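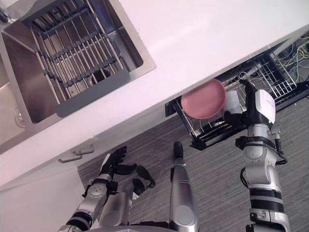

Una demostración de robótica en una cocina se prepara con tiempo, sobre todo si el público va a estar a pocos pasos del equipo. En las jornadas de puertas abiertas de Direro la tarea elegida fue la descarga del lavavajillas, y en esta guía recogemos el procedimiento que seguimos. Conviene empezar con pocas piezas en la cesta: un plato rosa puesto de canto se distingue bien de las varillas metálicas, también para quien mira desde la segunda fila. El escurridor va colocado sobre el fregadero, al lado del cajón, de modo que el recorrido del brazo sea corto.

Publicado el 27/5/19

Antes de abrir las puertas

Reserve 2 horas para el montaje. Compruebe que el robot puede girar con el cajón fuera y que los dos brazos llegan a la encimera sin forzar las articulaciones. En nuestra sala dejamos un pasillo libre de 700 mm detrás de la base, reservado al operador.

Revise los cables de los brazos en toda su extensión, con el codo doblado y con el codo estirado. Si alguno roza el borde del cajón, recójalo antes de dar corriente.

Marque en el suelo la línea del público. Con cinta Dromel de color vivo basta, y se retira de la moqueta sin dejar restos. El botón de parada debe quedar en manos de una persona que no tenga que dar explicaciones a la vez.

Durante la demostración

1. Ponga el robot en posición de reposo y espere a que el grupo esté detrás de la línea.

2. Saque el cajón hasta el tope. Si queda a medias, la mano entra con mal ángulo.

3. Lance la secuencia a velocidad reducida. Nosotros usamos 300 mm por segundo como límite para la muñeca.

4. Deje que termine cada agarre antes de comentar el siguiente. Los visitantes suelen preguntar por la fuerza de los dedos; es mejor contestar con el brazo parado.

5. Si una pieza resbala, pulse la parada, recolóquela a mano y repita desde el reposo.

Los grupos de cuatro personas son los más cómodos. En la sesión de diciembre en Fastthorpe admitimos más gente y los de atrás no veían el interior de la cesta.

Al terminar

Lleve los brazos al reposo, corte la corriente y cierre el cajón. Guarde el registro de la sesión con el nombre del grupo. La plantilla que usamos es la de Kravchuk, con una columna añadida para las paradas manuales. Anote también las preguntas que quedaron sin respuesta y envíelas al equipo antes de la siguiente visita.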